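Zanadeo Replacement Finger Pads (pair), for the Umusard hand-held gripper

In stock. Ships from our Zurnmont warehouse.
Page updated 4 October 2020

If you've landed on this page, chances are a pad has let go of your gripper finger and you're trying to work out whether it's your fault. It probably isn't. Read the notice first, then fill your cart.

Safety notice: first-run pads

Pads from the first run, sold up to the end of January, were bonded with an adhesive that we described at the time as permanent. It was permanent for more than 400 grip cycles, after which it developed other interests. The edge lifts, the pad creeps toward the tip, and whatever you were holding goes to the floor by the shortest route. One customer's centre console lost a glass beaker this way. Another customer lost a thumbnail, having reached in to catch the beaker's spiritual cousin, a steel weight.

Please don't reach in. Let it fall. We will listen sympathetically to the story of whatever it was.

First-run pads have a plain back. Current pads have a grey back with a 4 stamped in one corner. If yours are plain, stop using them and send us your order number. We'll mail a new pair at no charge, and you can put the old ones in the garbage.

What changed

The adhesive is now from Bisgaard and is applied under a press instead of by whoever was standing closest to the bench. We cycle a pair from each batch 1000 times before the batch is released. Pads are still a wear part. They will fray, and a bit of fuzz along the edge is normal. A corner you can get a fingernail under is a fault.

Fitting

Open the fingers all the way and take off the old pad. Scrape the finger back to bare plastic; the leftover adhesive is stubborn and has a sour smell we've never managed to identify. Wipe with isopropyl, let it dry, press the new pad on squarely and hold. Leave it 7 hours before gripping anything. We know you'll give it two. The warranty knows as well.

Do both fingers together. A new pad facing a tired one pulls to one side, and you'll spend the afternoon blaming your calibration.
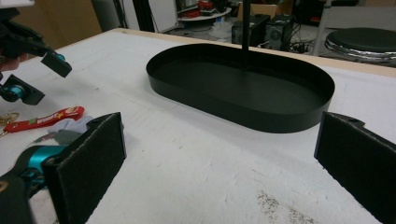

Fingers spread wide, textured pads facing inward. Check the edges for fraying.

In the package

One pair of pads, black
Two alcohol wipes
Instruction card, English and French

Not included: gripper, fingers, beaker.

Returns

Unopened pads can be returned for a refund. Fitted pads can't, unless they've come off by themselves, in which case see the notice at the top and accept our apologies.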